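Home | Features | Science | Makers | Subscribe

The Long Apprenticeship of a Robot Hand

Inside a Stomine workshop where people pick up soft things all day so that a machine might one day manage it too

2022-10-31
14 comments | 62 shares

The first thing Hường Chu hands me is a glove. The second is a gripper with a camera on it, a bit heavier than I'd guessed, with a trigger that closes two fingers when you squeeze. "Go on," she says, and points at a folded blanket. "Put it on the shelf."

It takes me three tries. The blanket slumps, one corner gets away from me and I end up chasing it along the bench. Hường is delighted. She wants the fumbles as much as the clean ones, because a robot is going to fumble as well and it needs to have seen how a person gets out of trouble.

Her group at Stomine has been at this since February. They are teaching a policy (the word they use for the learned part, the bit that looks at pictures and decides what the fingers should do next) to handle fabric, padding, straps and anything else that changes shape when you touch it. Rigid boxes were sorted out years ago, as far as she's concerned. Soft stuff is where it gets fun.

And it really is fun to be around! People swap tips about wrists. Trefor Skyrme, who spent most of his working life re-covering furniture, has become the one everybody copies. He pinches low, lets the material hang for a moment, then moves. The others started doing it without being asked, and then Nest Llewellyn had to ask them to stop, or at least to stop doing it every time. If all the examples look like Trefor, the robot only learns Trefor.

1340 and climbing

Nest keeps the tally. On the morning I visit it stands at 1340 demonstrations, each one a single task from reach to release, most of them under a minute. The target for the first training run was 400. They hit that in spring, trained on it, and watched the arm push a cushion off the end of the table with great confidence.

The next attempt used 700, and the colour of the bench had been changed halfway through. That helped more than the extra numbers did, Nest reckons. She now has a list taped up by the door of things to vary: lights, sleeves, where you stand, which hand is doing the steadying.

The hand-held grippers come from a small outfit called Gener, and the software that lines up the footage with the finger movements is Nokitz, which Dinesh Unnithan wrote over a couple of winters and still fiddles with constantly. He shows me a recording on his laptop at quarter speed. A wide lens bends everything near the border, so forearms go long and shelves lean over. I find it hard to read. Dinesh has stopped noticing.

"You get used to living in there," he says. "I dream in fisheye."

What the lens gets

Close work is the part he worries over. When the gripper moves in on something big and fuzzy, the object can take up nearly the whole view, and the room shrinks to a sliver down one side. There's still plenty for the system to use in that sliver — a glove, a printed marker by the wrist, a row of lights — and Dinesh would sooner keep those recordings than throw them out.

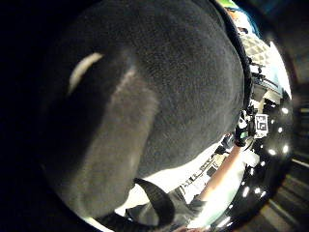
The keepers and the bin

Every afternoon somebody has to go through the day's recordings, and lately it has been Mabli Price. She marks where each task starts and stops, writes a short line of plain words for it ("lift grey thing by the strap" is one of hers) and bins the ones where the tracking has dropped out. She is quick, and pretty ruthless with her own efforts.

She also has favourites, and she makes me watch four of them. In one, the fingers miss a loop, back off, come in from the other side and get it. Mabli rewinds it twice. "See the little pause? That's a person changing their mind. I want the arm to do that."

It did, once, the week before I came. The robot they call Cadwaladr went for a strap, missed, stopped and tried again from a different angle. It dropped the thing afterwards, but by then they were all out of their chairs.

I had another go with the blanket before I left. Two tries this time. Nest put both of them in.

More in Features | Previous | Next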